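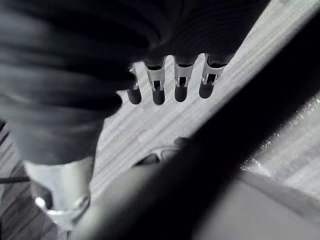 Our project asked whether a person with no robot experience could teach a two-armed robot simple store and packing tasks by remote control. The operator drives both arms from a control station, the robot records what its cameras see along with the joint positions, and each complete run is saved as one demonstration. The views from the wrist matter most at close range. With metal-collared pins hanging under a dark ribbed part, a gripper finger can cover a wide diagonal strip of the view and hide whatever is behind it. We told operators to check the head view before closing the fingers in cases like that.

Setup

We worked in the practice room at Prerham, which has a produce display, a few tables and a carpeted floor. Corina Bühler wrote the recording software, called Pundell, and I ran most of the sessions. We collected 69 demonstrations over 2 weeks in February.

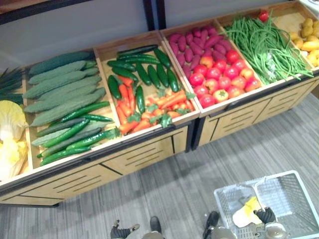 Figure 2. Right gripper on the handle of the shopping basket, next to the produce display.

Shopping task

The operator picks an item from the display, places it in the basket and lets go. Reaching down into the basket gave new operators more trouble than picking did. The basket is white plastic with raised sides and a perforated grid pattern, and the gripper has to go in past the rim without pushing the whole thing across the carpet. Our fix was to slow the arm down for the last part of the move. We also agreed on one order of steps for everyone - early runs mixed several orders, and the trained model hesitated between them.
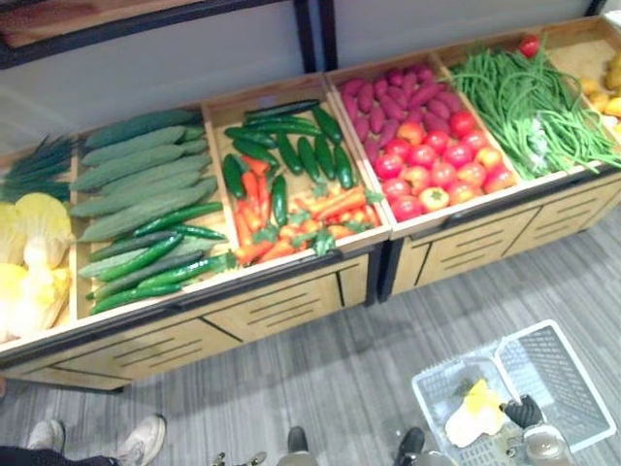 Standing position was the next thing we had to settle. At first operators worked beside the robot so they could look at the items directly, and their shoes ended up in the recordings, like the white sneakers on the carpet at the lower left. We kept those runs but tagged them in Pundell. Later operators worked from the station and used only the camera views. They were slower at first.

Packing task

For packing we used clear bubble wrap. It is hard to see against the striped carpet, and operators often misjudged where the near edge was. We dropped 4 runs for this reason.

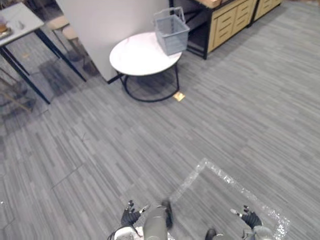
Figure 4. Both hands over the carpet, with the bubble wrap sheet lying flat under the right gripper.

Problems and next steps

The main weakness is that only 2 operators did most of the runs, so the data follows their habits. We would also like a force reading at the fingertips - the operator has no feeling of contact and tends to squeeze too hard. The next group should record the packing task on a plain dark mat and compare the results with ours.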